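4.2 Tidying a bench that is still being used

We come now to the chore that gave us the most trouble, and also, if the reader will forgive a little fondness, the one we enjoyed the most. Wiping a table or loading a dish rack has a clear end point that most people would agree on. Clearing up a workbench does not. When Santosh Lodhi first drew up the task list for the Clusdale trials, he put "tidy the bench" near the bottom as something easy to fall back on, and it stayed there until May, when we finally tried it in earnest and found that the two of us could not agree on what a tidy bench was.

Part of the difficulty is that a working bench holds things that are there for good reasons next to things that have simply been left behind. A clamp may be waiting for its next job. A small plastic piece may be scrap, or it may be the very part somebody spent the morning on. People settle these questions without noticing, mostly by remembering what they were doing an hour ago, and a machine that has just been switched on has no such memory to lean on. Figure 6 shows one of our benches with the arms in place, and it is a fair example of the kind of surface we mean.

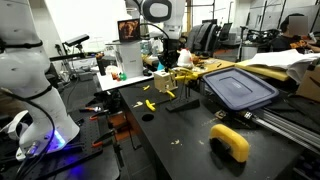

Figure 6. The black workbench with one arm standing at its side and a second hanging over it. Yellow tongs, a yellow C-clamp, a blue lid, and small yellow plastic pieces are among the items lying out.

For the trials themselves we used the Skutwood planner with its settings left as they were for the kitchen chores, so that the results could be compared fairly. Each attempt began with a spoken or typed request and ended when the system reported that it was done, or when one of us stepped in. We logged 3,446 single pick attempts over the whole study, and 706 of them belong to the bench task. In 171 of those 706, the gripper closed on the right item but the item slipped or turned before it could be set down. Flat things were the worst by a good margin. A lid lying on a bench offers very little to hold, and a person would slide it to the edge and pinch it there, a trick our system never came up with by itself.

Marites Maglaya, who scored the bench trials, kept a separate column for cases where an item was moved safely to a place where no sensible person would put it. We are grateful she did, for those cases taught us more than the dropped parts. Scores in this column follow the Bemunness scale described in Section 3, with small changes for tools that have more than one proper home.

So, can a machine do this chore yet? Our answer is that it can do a good deal of the lifting and carrying, provided somebody tells it what should stay. We would happily let it gather scrap at the end of a day. We would not yet leave it alone with a half-finished job, and the Rajput shop trials, which we turn to next, left us with much the same feeling.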